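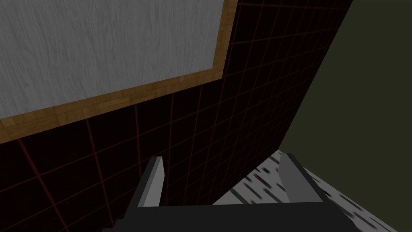 We use cookies to remember your login and your language. By continuing to read you agree to this. Accept | Settings

Plokgate 2 will not open my old notebooks after update to version 3, how can I go back?

Posted 2022-12-07 by slow_fern

Good evening to all. I am using the note program Plokgate since many years on a Windows 10 desktop. I bought version 2 with the one-time license, and I was satisfied with it. In May I received a message inside the program that version 3 is free to try for owners of the old version. I did not install it then. Last week I finally pressed the button, and now I regret it.

My situation is the following. The new version converted my notebooks when it was started for the first time. It asked me one question, "Upgrade library?", and I pressed Yes. It took a long time but there was no error. After this I learned that search inside attached PDF files is only for subscribers in version 3. I need this function every day. So I removed version 3 and installed version 2 again from my saved installer. It starts, it accepts my license key, but when I open the library it says "This library was created with a newer version" and then it closes.

I have 150 notebooks. I did not make a copy before the update, I know this was a mistake. I have the Bramton sync service switched on, but I do not understand if it keeps the old format or only the new one. My trial of version 3 has already ended, but I can install it again in the free mode if this is necessary.

My questions are: is there any way to convert the library back, and if not, can I at least get my notes out with the attachments? I would prefer not to pay each month for a thing which I had already.

Thank you for reading until here.

grey_toolbox

I had the same problem in the summer and I got everything back, so please do not delete anything yet. Also please do not run version 2 again until you have finished the first step below. Make a full copy of the library folder as it is now, and put it on another disk. If something goes wrong later you will be glad to have even the converted one.

Now to the good news. When version 3 converts a library, it does not write over the old file. It renames it and puts it in a hidden folder. In Windows Explorer go to View and switch on "Hidden items". Then open your Documents folder, then Plokgate, then Library. There should be a folder with the name "_pre3". Inside is a file which ends in .plk.old and a folder "att" with the attachments.

If the folder is there, you can do this:

1. Close Plokgate completely. Look also near the clock, it likes to stay open there.
2. Switch off Bramton sync, or disconnect the computer from the network. I explain this below.
3. Make a new empty folder somewhere else, for example C:\Notes2.
4. Copy the .plk.old file and the "att" folder into it. Copy, do not move.
5. Remove ".old" from the end of the file name, so that it ends only in .plk.
6. Start version 2 while holding the Shift key. It will ask you which library to use. Choose the one in the new folder.

The first opening is slow, as it builds the search index again. On my machine there were 2000 notes and I went to cook dinner in the meantime. The window was white and said "not responding" for most of this time, but it was still working. Do not kill it.

About the sync: Bramton stores whatever it received last. If you connect version 2 to it with the new-format library on the server, you will get the same error message again, and in my case the local library was also marked as new. I had to repeat all the steps. What I do now is to keep sync off in version 2 and let a normal backup program copy the folder each night. It is less comfortable, but I did not miss it very much. If you need sync between two computers, you must first empty the Bramton storage from the web page (Account, Storage, Reset) and then upload again from version 2. Do this only when you have your copy on another disk and you have opened it once to see that it is good.

One thing more. Notes which you wrote in version 3 after the conversion are not in the old file. If there are only a few, install version 3 on a different user account, open the converted library there, and copy the text by hand. Tables lose their column widths, the rest came over fine for me.

mapleport

Just pay for it, it's cheaper than your time. Version 2 gets no fixes anymore and sooner or later it will not start on a newer Windows. I changed to the subscription and search is much faster now.

unit_kettle

The method from grey_toolbox is correct, but it works only if the "_pre3" folder still exists. There is a setting in version 3, "Clean up after upgrade", and on some installations it was switched on from the beginning. Then the folder is removed when you uninstall. I write this for the persons who find this page and do not see the folder.

In this case you cannot convert back, as far as I know. I asked Grimitz support and they answered politely that a downgrade is not offered. But you can export. Install version 3 again in the free mode, open the library, and use File, Export, "HTML with attachments". The free mode allows one notebook at a time, so with many notebooks it is a boring afternoon. There is a small add-on called Tuominen Export which can do all notebooks in one run, and it keeps the tags and the creation dates. The built-in export keeps the tags but gives every note the date of today - for me this was a serious problem, for others maybe not.

After that you can import the HTML files in version 2 with File, Import, Folder. Please check the following before you trust the result:

- Links between notes. They are kept inside one notebook, but links to another notebook become plain text.
- Encrypted notes. They are skipped without any message. You must remove the password in version 3 before the export.
- Long file names. Windows refused some of my attachments when the title of the note was very long. I exported to a folder directly under C:\ and then it was accepted.

I would also save the installer of version 2 and your license key in a safe place. The download page for it is already hard to find, you have to log in and look under "Previous purchases". And in version 2 go to Options, Updates, and switch off the notice, so that you or someone in your family does not press the button again.

slow_fern

Thank you both for the long explanations! The folder "_pre3" was there. I followed the steps in the first reply and version 2 has opened the library, with attachments. PDF search also works after the index was finished. I had four notes from version 3 and I typed them again. Sync is off for the moment. I will decide about Bramton later, when I have read more about the reset.

Related topics

Plokgate 2: search index is built again at every start
How to move a Plokgate library to a second drive
Bramton sync shows "waiting" and never finishes
License key not accepted after change of mainboard
Tuominen Export: where are the exported tags stored?
Switching off upgrade notices in older programs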